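Skusent opens pouring and measuring sessions to Damport's home learners

Free sessions start in November, with places for beginners of any age

Skusent, the learning workshop on the upper floor of the old Chan building in Damport, is opening its measuring table to the public this November. The new sessions, called Tirkesico, are for anyone who would like to get better at pouring, measuring and reading a scale, whether that's for school science, for the kitchen or simply because they never got the chance to try it properly.

Sessions run every Thursday from 5 in the afternoon and last two hours. They are free, all the glassware is provided, and there is no need to have done any science before. Children are very welcome from the age of eight if they come with an adult, and adults are just as welcome on their own!

The idea grew out of a run of trial evenings held at Skusent earlier in the year. Families who teach their children at home had been asking for somewhere to do simple practical work with proper glassware, and the first evening filled up within days. What surprised the team was how many of the grown-ups wanted a go as well, and how long they stayed at the table once they had started.

"We had planned to spend ten minutes on pouring and then move on to something more exciting," said Milagros Cruzado, who leads the Tirkesico sessions. "We never did move on. People were completely absorbed in getting the water level with a line, then pouring it into the second beaker and finding it read a little differently. They wanted to know why, and that's a whole evening's conversation right there."
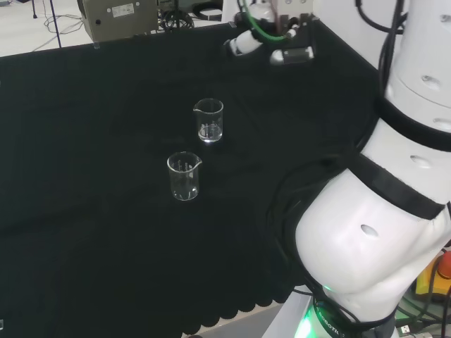 Tirkesico starts with very little equipment, and the team would like to keep it that way. The first exercise needs water and a pair of small beakers, and everything after it builds on those. A plain background makes a real difference to beginners, who often struggle to find the edge of a clear glass or the surface of the water inside it. Against a black cloth the rims and bases of the beakers show up as bright lines, and the white markings on the side are much easier to pick out than they would be on a pale worktop. Newcomers are encouraged to try the same thing at home with a dark tea towel or even a black T-shirt.

From there the group looks at how to bring the eye down to the level of the liquid, how to use the spout so that water doesn't run back down the outside of the glass, and how much to trust the markings. Most people are amazed to learn that the lines on a beaker are only a rough guide, and that a careful worker will reach for a measuring cylinder when the amount really matters. Later sessions cover mixing, simple dilutions with food colouring, and cleaning glassware so that it dries without marks.

There is also a good deal of attention paid to handling. Picking up a small beaker sounds like the easiest thing in the world, but beginners tend to pinch the rim or grab at it from above, and both are good ways to end up with a puddle. The sessions teach a steady hold around the sides, a short straight lift, and a look at where the glass is going before it leaves the table.

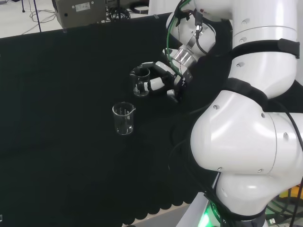
One beaker lifted just clear of the cloth, with the second standing close by.

"I love the moment when someone slows down," said Milagros. "You can see their shoulders drop. They stop worrying about breaking something and start watching the water. We had one lad of eight who poured back and forth for most of an evening and went home absolutely delighted with himself, and his gran was every bit as pleased with hers."

Each session is kept to seven places so that everyone gets a proper turn. Tables are set up before people arrive, and visitors are asked to leave drinks and snacks in the entrance hall. Long sleeves should be rolled up and long hair tied back. The building has a lift, and anyone who would find it easier to work sitting down can ask for a chair and a lower table when they book.

Schools and home learning groups in and near Damport can also ask for a daytime session of their own. These follow the same plan, with extra time for written work where a group would like it.

How to book

Places can be booked at the Skusent front desk in the Chan building or by telephone during opening hours. Please give the names of everyone coming and the ages of any children. Unclaimed places are offered to the waiting list at 5 on the day.

Press visits

Reporters and photographers are welcome to join a Tirkesico session and have a go themselves. Please contact Milagros Cruzado at Skusent, Damport, to arrange a visit.

Ends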